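Adding RAM to an old desktop tower, the quick version

Posted 9 October 2026

Bought a used office tower for the shop, paid 45 for it, stripped the cooler and CPU out to clean things up. Memory is easiest to do now while there's room for hands. Takes maybe ten minutes if you don't drop a screw.

What you need
Phillips screwdriver
Matching memory modules (same type as the board takes, check the manual, don't guess)
A flat bench
Wrist strap, or touch bare metal on the case a lot

Before you start
Shut down, pull the power cord, hold the power button a few seconds. Side panel off. Lay the tower on its side, board facing up. Don't do this standing up, you'll be pushing sideways and the whole thing slides.
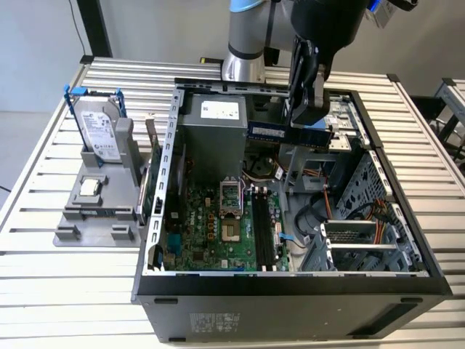

Hold the module by the ends. Fingers off the gold contacts. Look for the notch in the bottom edge and match it to the bump in the slot. Won't line up? Turn it around. Still won't? Wrong type of memory, stop there. I had a pair of Lurix sticks in the drawer that were the wrong generation, no amount of pushing fixes that.

Open the latches. Some boards have one at each end, some only move at one end. Set the module in straight and press down on both ends untill the latch snaps over. Takes more push than you expect. Board will flex a bit, thats ok, a lot of flex is not.
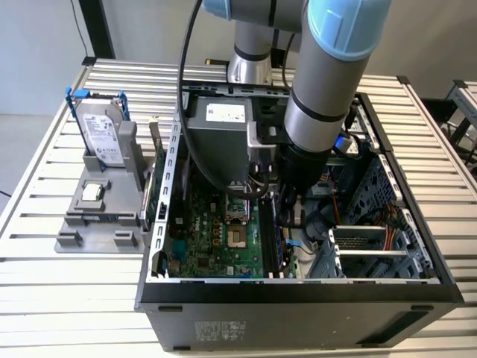
Socket open? Keep everything away from it. Tools, sleeves, loose screws, the module itself. Bent contacts in there and you're shopping for a board. If you still have the plastic cover, put it on. Same goes for power wires, tuck them back toward the drives before you reach in.

Two modules: check the manual for which slots go together. Colors help on some boards, not on all.

Putting it back
CPU in, lever down, fresh paste, cooler on, fan plugged in. Then power up with the side off and go into setup. Total memory should match what you put in. If it shows half, one stick isn't seated. Pull power again, take it out, push it back in harder.

No picture and beeping = same thing, reseat. Try one stick at a time, first slot first. Did this on a Bralum board in June, almost 40 minutes of swapping and it was dust in the slot. Canned air first next time.

Side panel on last, after it boots clean twice.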